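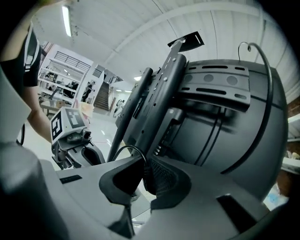 Black rail, white ceiling.

I have been staring at ceilings for 11 months now, and I blame my back. It went out while I was lifting a bag of potting soil (not even the big bag!) and for the first week the floor was the only place I could stand to be. So I got to know the living room ceiling pretty well. It has a crack shaped like Florida and a patch where someone before us painted over a leak and used the wrong white.

Did you know there are wrong whites? I didn't. I went down to Musmont, the paint store by the bus depot, and the man there laid out a fan of chips that all looked like milk to me. Wenceslao Esquivel has painted ceilings in this town since he was 19, and he told me most people buy wall paint and roll it overhead, then wonder why it shines at four in the afternoon. Flat, he said. Always flat, and keep the roller wet. He sold me a can of something called Inier 457 and a pole I still use to get spiders down.

My sister thinks I've gone a little strange. I look up in restaurants now, and at the dentist, and last December I walked straight into a coat rack at the library because they'd redone the tiles – small square ones, very handsome. Her own house has popcorn ceilings all the way through and she won't hear a word against them.

The Florida crack is gone, anyway. It took three coats and most of a tube of filler. The leak patch still shows a bit when the lamp is on, so I've moved the lamp.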